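Small Publisher, Small Screens

Garneck's picture book apps are still being made, at a pace of three a year, and libraries are starting to ask for them

When Unathi Ngubane took over digital publishing at Garneck, the company had a back list of 30 picture books and one app, a bedtime story that crashed if the reader turned the tablet sideways. The first thing she did was pull it from the store. The second was to read every review parents had left for it.

"The complaints about crashing I expected," Ngubane says. "What I didn't expect was how many people wanted the narrator to slow down. It came up over and over. The words lit up as they were read, and the children couldn't keep their eyes on them."

The replacement took 14 months. It was called Tiva and the Long Ladder, after the goat who had already appeared in two of Garneck's print books, and it had a slider that let the reader set the speed of the voice. It also had a setting that turned the voice off. Ngubane says the silent setting gets the most use in homes where a parent reads aloud, and that the company nearly left it out to save a week of testing.

Tiva has since become a small series. In the second app she runs a ferry, and in the third she loses a library book on it. The stories are short, 16 to 20 screens each, and the interactive parts are modest. Touch a gull and it takes off. Touch the ferry bell and it rings, but only once per screen, a limit that was added after a teacher wrote in.

The artwork is the strongest part. It is done on paper by the illustrator who signs her work Tokgöz, then scanned and cut into layers. The paper grain shows, and so do a few pencil lines. On a phone some of the detail gets lost, especially in the harbor pages, and families with only a phone may find the text small. There is no way to enlarge it, which is a real gap for a reading app in this price range.

Valtska, the studio that does the programming, works out of a different city and has a staff of eight. It builds the animation, records the narration and handles the updates, which are the part of the business that children's publishers most often underestimate. A print book that sold well ten years ago still opens. An app from the same year probably doesn't. Garneck now sets aside money for updates before it signs off on a new title, and has turned down two projects on those grounds.

Sales are not large. The ferry story was downloaded 2,068 times in its first season, and the print edition outsold it easily. What has changed is where the downloads come from. A growing share is bought by public libraries, which load the apps onto tablets for use in the children's room. By November, 458 library tablets had at least one Tiva story on them.

Librarians have asked for some changes. They want a way to reset the story between users, so that the next child doesn't start on the last page. They want the sound effects on a separate switch from the narration. Both are in the next update. They have also asked for Spanish, and Ngubane says that will take longer, as she wants the text translated by someone who writes for children and the highlighting timed again from scratch. 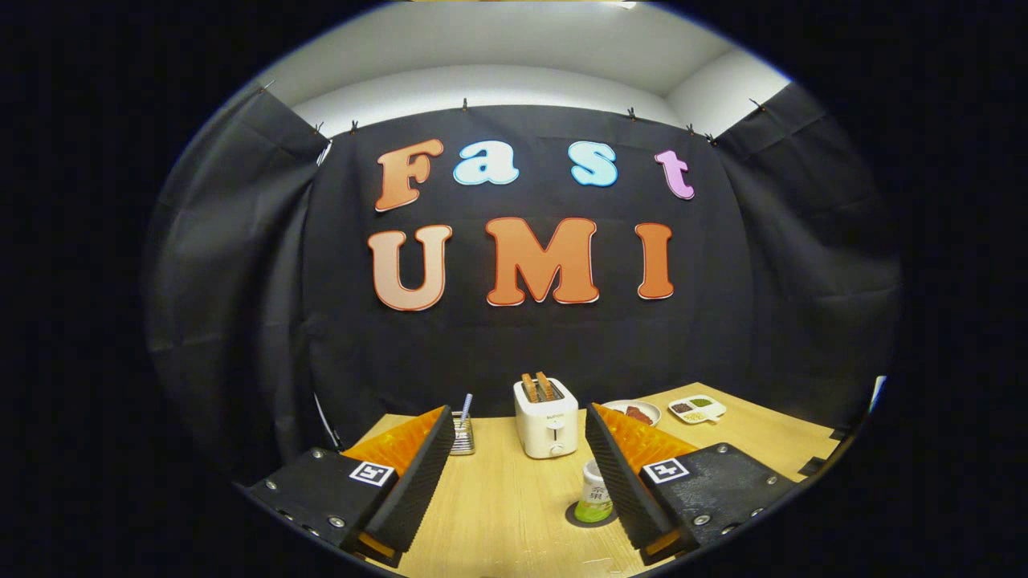

Cut-out letters outlined in white on a black curtain.

Garneck has also started story hours built around the apps, with the screens projected and the voice turned off so that a person can read. The format suits the books. The gull and the bell become something for the group to call out for, and the slower pages, which can drag when a child is alone with them, give the reader time to stop and talk.

Whether that sells more apps is hard to say. Ngubane keeps no figures on it and doesn't plan to. Her attention is on the fourth story, in which Tiva takes a job at a weather station. The text is finished and the drawings are half done. The slider will be back, with a slower bottom setting than before, and the type will be adjustable for the first time.

The Tiva apps are suitable for ages three to six. Each is sold separately, with no advertising and no purchases inside the app.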